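The chore is still too hard

September 2018

Vendors have started to speak of household robots as a packaging problem, as if the hard parts were finished and only price remained. I do not think the record supports this. Arms are good at work that has been arranged for them. The Perrin line in Clondville places 678 parts an hour, and it does so with trays that hold every part in the same pose. Take the trays away and the rate means nothing.

Chores have no trays. A kitchen drawer or a bin of returned fittings presents objects in contact with one another, at angles no fixture would allow. In June I watched an Asura cell sort mixed hardware for 40 minutes. It stopped for help 5 times, and in each case two parts were touching.

Pushing is the skill I would fund first. It gets less attention than grasping - it makes for a duller video - but a person clearing a counter pushes far more than she lifts.

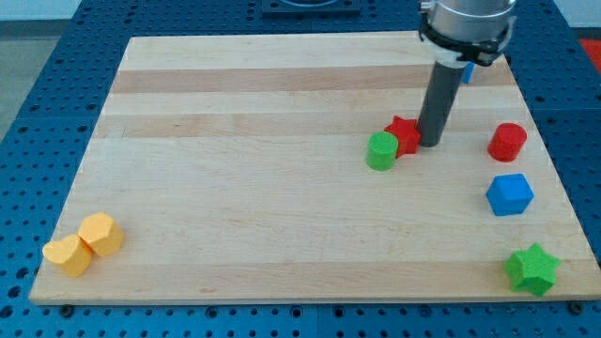

A push is hard to predict when the object rests against a neighbor. Friction under each piece varies, the contact point slides, and a star does not turn the way a cylinder does. A planner that handles one block on bare wood may fail with 2. Flisberg claims its next controller will correct for this as it goes, and it may. Until I see it work on a surface its engineers did not set up, my answer for the home is no. For the shop floor it is a qualified yes, and the qualification is the cost of the trays.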